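Ticket 815: Audio guide at Hakuvitz gallery skips room 2
Opened: 4/14/23
Status: Reopened
Product: Hullier player, Wonano content pack

Visitors press play in room 2 and get the room 3 commentary. They hear a talk on etching while standing in front of the textiles. Your first reply said to restart the players. We restarted all 40 and got the same result.

Your second reply blamed "thick walls." The walls were just as thick in March, when the guide worked. I'd like to see a log that backs this up before we move any beacons.

What I tried:
Reloaded the Wonano pack on one player. Took 90 minutes, changed nothing.
Swapped the room 2 and room 3 beacons. Room 2 still plays track 289, so I don't believe it's the beacons.
Played the tracks by hand from the menu. All correct.

Wooden bins of vegetables, and a basket on the round table:
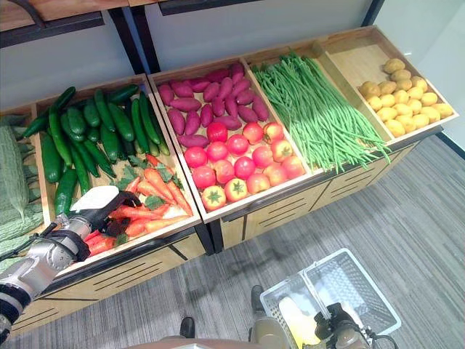
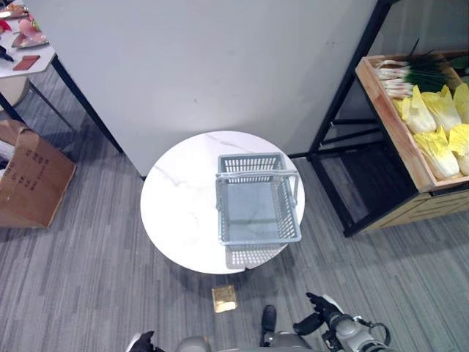
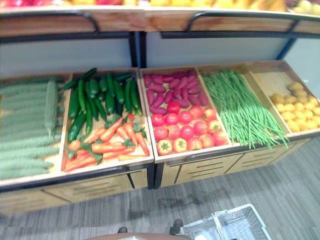
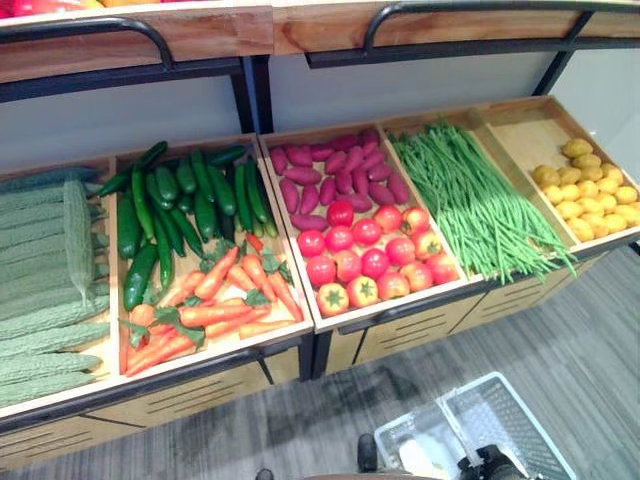 Update from support: "Issue resolved in latest pack. Closing."

Reopened. The latest pack is the one we have. I checked the version on the player screen and on your download page and they match. Room 2 still gets etching.

My guess is the track list got shifted by one when the Honorato rooms were added. Room 1 is fine, everything after it is off. Please have a person open the list and look before sending me another restart guide.

Waiting on: support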